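Clodholm Supper School

Home | Classes | Sunday Table | About us | Find us

About us

Small cooking school, one long room, old feed store on Quezada Street. Started by Leonilde Frade, who still teaches most evenings and still writes the menus on the back of seed packets. 2,275 square feet, which sounds big until the flour comes out.

We teach people to cook supper. Plain food, ordinary pans. No chef hats, no certificates. If you can boil an egg you're ahead of half the class, and if you can't, come on Sunday and we'll start there.

How it began

Leonilde was running the lunch counter at the Imska mill. Mill closed, counter closed, people kept calling her for the bean soup. She got tired of reading the recipe over the phone. Rented the feed store in June with no heat and one working tap – first class was soup, obviously. Everybody kept their coats on.

The stove came later. So did the second sink, after a lot of complaining (mostly hers).

What we teach

Soups and stews. Bread, the slow kind. Knife basics. Fish when the boat people call. A jam week that always runs over. Kids' class is 6 and up, an adult has to stay in the building.

Classes are 20 people at most. We tried more once. Never again.

Everyone eats what they made, at the long table, and then everyone washes up. That's part of the class, please don't book a ride for five minutes after the food is done. Leonilde grew up in a house where the cook never washed a plate and she thinks thats a fine rule for home, but here we all cooked so we all wash.

Costs

Pay what's on the class page. If it's too much, write to us and say so, no forms. The Plaswood fund pays for spare places – it was set up with the 800 dollars left over from the first harvest supper and people have topped it up ever since. Money goes in the blue tin by the door or in with your booking.

Getting here

Park behind the building, not on the street, the bakery truck needs the curb before 7 a.m. and the driver is not patient. Side door has the ramp. Front door sticks, push harder.

Bring an apron and a box for leftovers. We have spare aprons but they are all huge.

Allergies: tell us when you book, not when your standing at the stove. We can work around nearly anything with a day's notice.

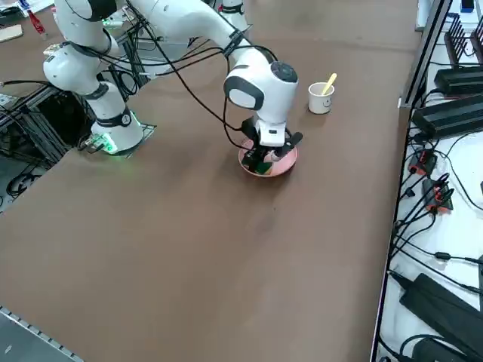
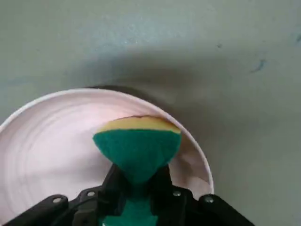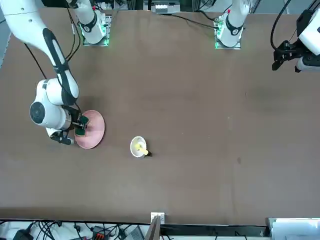 Cup and pink plate

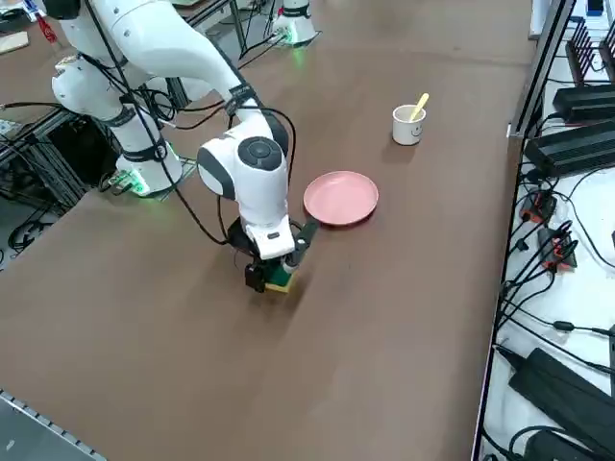
ABOUT US / THE SCHOOL

We also rent the room out for birthday suppers and the odd wedding lunch. Kitchen included, dishes included, Leonilde not included unless you ask nicely. Write first with the date and how many are eating. Replies are slow in jam week.

14 shares | 3 comments

Related
Sunday Table: how it works
What to bring to your first class
The Imska bean soup
Renting the room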